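Learning to knit at fifty (nearly)

30 September 2023

So I've finally joined the knitting group that Kirsten Þrastardóttir runs above the Kinyua café, after telling everyone since last December that I was going to. I had visions of silent experts clicking away at cobweb shawls. Instead it was mostly tea, gossip and a man swearing quietly at a sock!
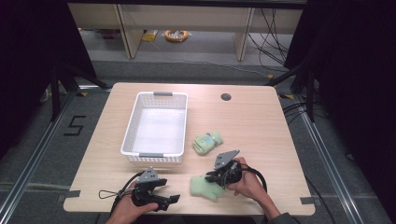
Kirsten started me off on a plain scarf, 20 stitches across, garter stitch all the way. By the end of the evening I had 32 stitches and a sort of triangle. She says I'm picking up the yarn between the loops, and that everybody does it (kind of her). I unravelled the lot at home and cast on again in front of the telly – much better, only 17 this time.

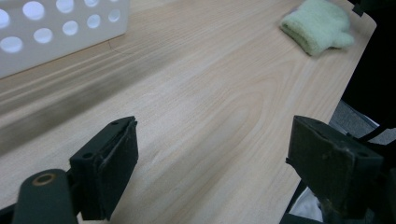

The wool itself is my new weakness. I bought a mustard ball, then a grey one to go with it, then a speckled one that goes with neither, and they've been rolling about under the sofa ever since. A white plastic basket with rows of round holes in the side would do nicely, as you could poke the end of the yarn out through one and keep the ball from escaping. Anyway, the scarf is now as long as my forearm and I'm back at Kinyua next week to learn how to cast off.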